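Chapter 7
Hands That Meet: Building a Two-Arm Bench

In this chapter you will
work out where to put two arms so that they can reach each other
fit a gripper and a wrist camera to each one
route the cables so that nothing snags
carry out a first slow approach, gripper to gripper

You will need the finished arm from Chapter 6, a second arm to match it, and a free afternoon. A patient friend is a great help too.

7.1 Why bother with a second arm?

By now you have one arm that does as it is told. It picks up a block, carries it across the bench and puts it down again, and if you are anything like me you have made it do that far more often than you needed to, just for the pleasure of watching. So why start all over again with another?

Try this before you read on. Put one hand in your pocket and take the lid off a jar. Then try folding a tea towel, or threading a nut on to a bolt. You will manage some of it by wedging things against your chest or the edge of the table, and you will be surprised how quickly you run out of tricks. One hand holds while the other works. We do it all day long without a thought, and a machine that can do even a little of it opens up a whole new set of jobs!

There is a price. A single arm can only bump into the bench, the wall and you. Two arms can bump into each other, and they can do it at any point in the space they share. Most of this chapter deals with that shared space: how big to make it, how to keep it clear and how to move inside it safely.

7.2 The Dunmore bench

The build we follow was put together in the shared workshop at Dunmore, where Vlasta Dvořáček and Derek Bramwell had one working arm between them and wanted a pair. Their notes are a delight to read, partly because they wrote down the mistakes as well. The first layout put the two bases 751 mm apart, a figure which came from the holes already drilled in the bench and from no sum at all. It worked, just, but each arm had to stretch almost straight to meet the other, and a stretched arm is a wobbly arm. Shake hands with somebody across a wide table and you will feel the same thing in your own shoulder.

They moved the bases closer by 60 mm and tried again. The elbows now had some bend left in them at the meeting point, and the wobble settled down. 'Keep some elbow in hand,' Derek wrote in the margin – a rule worth copying on to a card and pinning up over your own bench.

Mark out your own shared space with masking tape before you drill anything. Move each arm by hand, with the power off, to the limit of its comfortable reach and run a line of tape along the edge. The patch where the two shapes overlap is where your arms will work together. If it is smaller than a sheet of writing paper, bring the bases in.

7.3 Cables, brackets and other things that catch

A gripper drawn in a plan is a tidy thing. A real one grows lumps. There is a housing, a camera on top, a bracket or two to hold the camera, and a cable that has to get from there to the far end of the arm without being pinched. On a bench with two arms, every one of those lumps is something for the other arm to catch on.

Vlasta's advice is to fit everything loosely first, turn the wrist through its full travel by hand, and watch the cable as it goes. It should curve freely at both ends of the turn. Only then do you tighten the clips. Leave more slack at the wrist than looks neat.

Check the width of your gripper again once all the extras are on. Measure to the outermost screw head or connector, and use that larger figure in your settings.

7.4 The first approach

Set both arms to 12 per cent of full speed. Keep one still and let only the other one move. Stand where you can reach the stop button, and bring the moving gripper in by short steps, pausing after each. Look through the wrist camera as you go, because it shows the gap between your own fingertips and whatever lies beyond them.

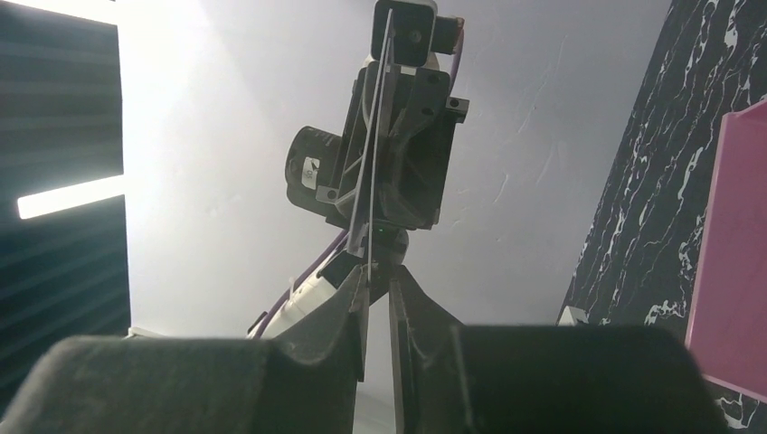 7.5 Reading the wrist view

From the wrist, your own fingers always look huge. They sit close to the lens and blur, while the other arm looks small and crisp behind them. It is very easy to think you have plenty of room left when you have hardly any, so use the wrist view for lining up and a ruler on the bench for distance.

Try it yourself
1. Park one arm and place the other 300 mm away from it. Guess the distance from the wrist view alone, then measure it.
2. Halve the distance and guess again. Is your second guess better or worse?
3. Swap the arms over and repeat. Write down both sets of guesses, as you will need them in Section 7.6.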